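Home Guides Open Days Equipment Notes Contact

How to run a cup-handling demonstration at an open day

This guide covers a short robot demonstration for visitors, using a two-finger gripper and a plastic measuring cup. It follows the routine used at the Dramton open day in December. You need one operator at the controls and one person to talk to the visitors. A full run takes 11 minutes, including questions.

What you need

An arm with a parallel gripper and a wrist camera
A table with a clear surface where the cup will be set down
Clear plastic cups with printed graduations, plus spares
A screen large enough for the back row to see the wrist view
Floor tape for the visitor line

Before the doors open

Set the table first and do not move it again. The taught positions depend on it, and a small shift is enough to make the fingers land on the rim. If the table does get bumped, teach the pick position again before the next group comes in.

Run the whole sequence 4 times with nobody in the visitor area. Use the same type of cup you will use in the demonstration. Thin plastic cups flex under the fingers, so start with a low grip force and raise it in small steps. Stop when the cup no longer slips during the lift. If the wall bows inward, go back one step.

Check the wrist view on the big screen at the same time. Visitors will spend more time looking at it than at the arm.

The demonstration

1. Bring the arm to the start position and open the gripper.
2. Lower it with one finger on each side of the cup. Keep the cup upright and near the middle of the gripper.
3. Close slowly. Pause for a few seconds so that visitors can compare the screen with the real gripper.

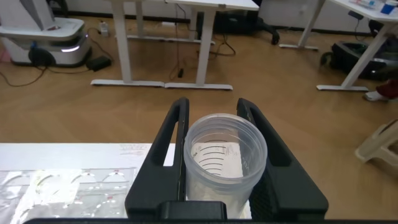 Wrist view with the clear cup held upright between the two fingers.

4. Lift straight up, then hold still. This is a good time for the speaker to explain grip force.
5. Move to the set-down point at low speed. Lower the cup until it touches the surface, then open the fingers – not before.
6. Back away upward and return to the start position.

Clear plastic is harder for a camera to pick out than a solid color. The printed lines give visitors something to follow on the screen, so turn the cup until they face the camera.

If the cup slips

Stop the arm, open the gripper and let the operator take the cup out by hand. Start again from step 1 with a fresh cup. Do not try to correct the grip while the cup is in the air.

Notes from Dramton

We had 542 visitors before the lunch break and 752 by closing. Smaller groups worked better – people at the back of a large group could not hear the speaker over the hall.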